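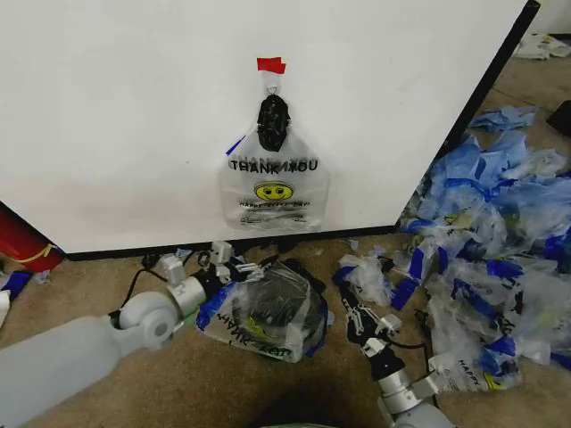
Storing and Reusing Thin Plastic Bags

Sort bags by film weight before storing them. Thin carryout bags tear at the handles first; thicker store bags tear at the bottom seam. Throw out any bag with a split longer than 20 mm.

To fold: flatten the bag, press the air out toward the handles, fold lengthwise into a strip, then roll from the bottom. A shoebox holds 100 rolled bags.

Hanging: small adhesive hooks sold for light use are commonly rated at 700 g. Wipe the surface with rubbing alcohol and let it dry before mounting. Do not hang wet items from tape alone.

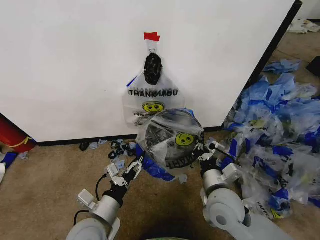 Clear "THANK YOU" bag hung by the handles, red tape at the top.

Liners: measure around the rim of the can. A bag with a 37 cm flat opening fits a rim of up to 70 cm with enough left to fold over. Keep bags away from heaters and out of reach of small children.

Check stored bags each April. Film that crackles or flakes has aged and should not be used.

Updated 1 January 2023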